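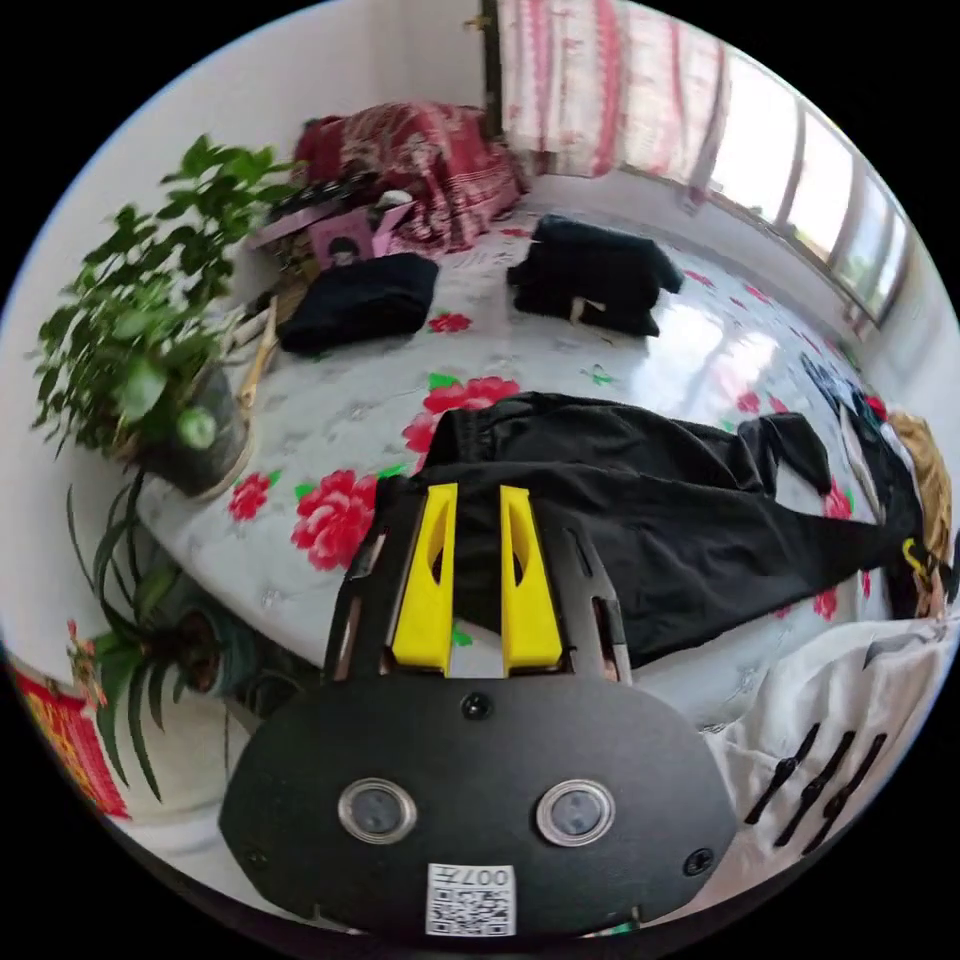

Black trousers across the peony sheet.

Stemon: what the label says vs. what the tape says

Hi! Stemon is a table of secondhand clothes measured by hand, with the size printed on the label in one column and the real measurements in the others. I started it because I own four pairs of pants that all claim to be the same size and only one of them closes. It grew a bit after that.

There are 767 rows, one garment per row, and 17 columns. It's one CSV file called stemon.csv, and it opens fine in any spreadsheet program (if the accents look weird, tell the program it's UTF-8 and try again).

Where the clothes came from

Mostly from the thrift shop in Jaststead, where Bernadette Marty let me sit in the back with a tape measure on slow mornings. A smaller batch came from Cárdenas, the consignment place, which gets a lot more tailored stuff, so jackets are heavier in that part. The rest is closets belonging to friends and family. The "source" column says which is which: shop, consign or closet. I didn't keep anybody's name in the file.

What's in the columns

id: just a number. There are gaps where I threw out duplicates.
type: pants, skirt, shirt, jacket, dress, other. Shorts are under pants, sorry.
label_size: exactly what's printed, including things like "M/L" and "38 (10)".
label_system: US, UK, EU, JP or unclear. Daichi Kikuchi went through all the Japanese labels for me and fixed a bunch I'd filed as unclear.
waist_flat, hip_flat, chest_flat: garment laid flat, edge to edge, in inches. NOT doubled! Please read that twice, I've gotten more email about it than anything else.
rise, inseam, sleeve, shoulder, length: also inches, blank if it doesn't apply.
stretch: 0 for none, 1 for a little, 2 for leggings territory.
fiber: from the care label, main fiber only.
altered: yes, no, or can't tell. Hems are the usual culprit.
source: see above.
notes: free text, sometimes useful, sometimes me complaining about zippers.

How I measured

Everything was laid on something flat, buttoned or zipped, and smoothed out by hand without pulling. Waist goes straight across the top edge of the band. If the band dips in front I line up the front and back first, and if it can't be lined up I measure the back and say so in the notes. Inseam is from the crotch seam to the hem along the inside of the leg.

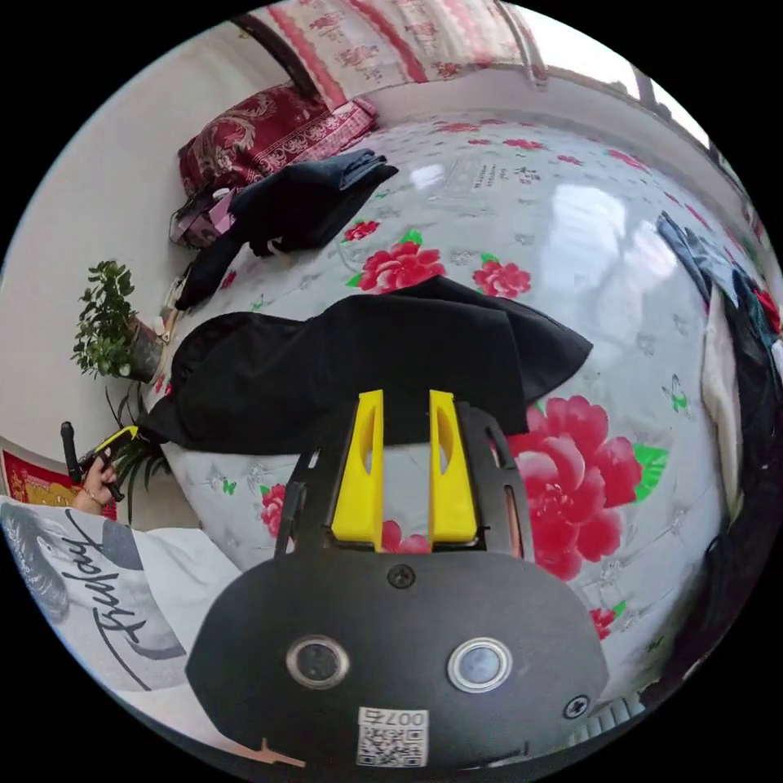
I round to the nearest quarter inch. I know, I know, centimeters. My good tape is in inches and I'd rather have one honest unit than a column of conversions with my typos in them. Multiply by 2.54 and you're there.

For 10 garments I got Iona Baxter to measure the same things again without seeing my numbers. Our waists and inseams matched nicely, but our rises didn't, and I think she's right and I was starting too low on the band. I redid the rises for closet items only, so the shop ones may run short. If rise matters to you, filter on source.

Things that are wrong with it

Women's clothes are way over-represented. Kids' sizes aren't in there at all. Knits are a pain, because a sweater that's been on a hanger for a year is a different sweater, and I stopped adding them after the first month or so. Also, secondhand clothes have been washed and dried who knows how many times, so please don't use this to say that a company's sizing is off! Ewan Strachan asked me to add brand names and I said no for exactly that reason.

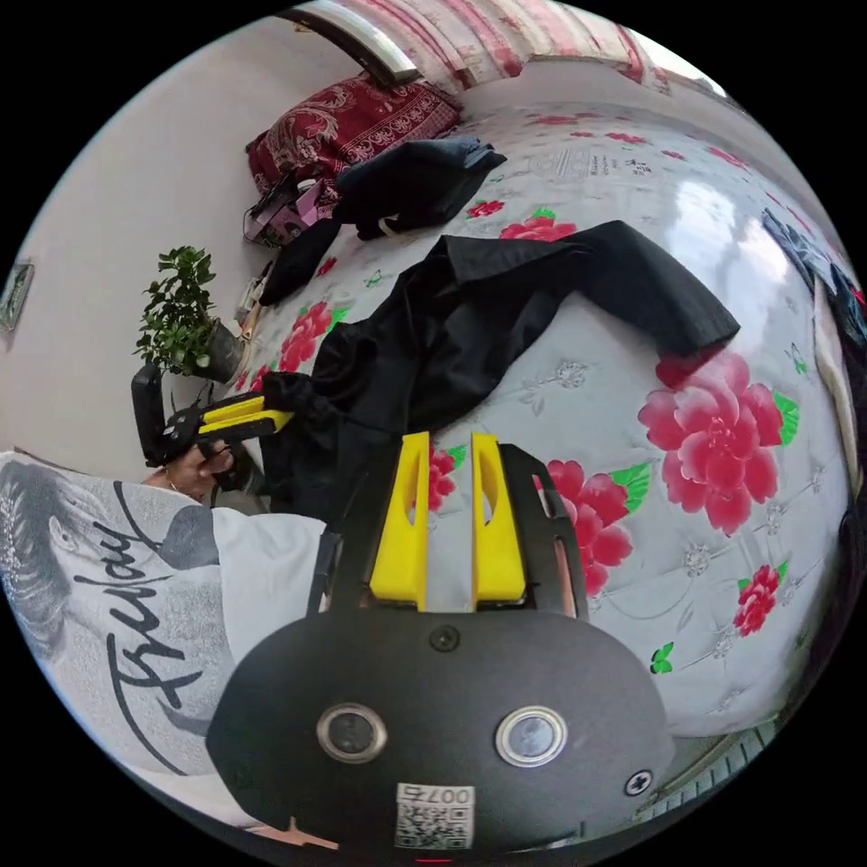
Version 6 is the current one. It fixes the skirts where I'd swapped hip and length (thank you, Darius Vlad, who noticed that one skirt was apparently wider than a doorway) and it makes blank cells really blank. Older versions used "n/a" and "-" and sometimes a space, depending on my mood. If you wrote a script for version 5, check the part that handles missing values.

Using it

Do whatever you like with it, CC BY 4.0, just mention Stemon somewhere. The sewing group over in Prurnumley has used it to pick starting sizes for pants patterns, and I'd love to hear about other uses, even silly ones.

Want to add garments? Copy template.csv, fill in what you can, leave the id column empty and open a pull request. Partial rows are fine as long as the label size and at least one measurement are there. I usually get through new ones by December, when the shop closes early and I've got my evenings back.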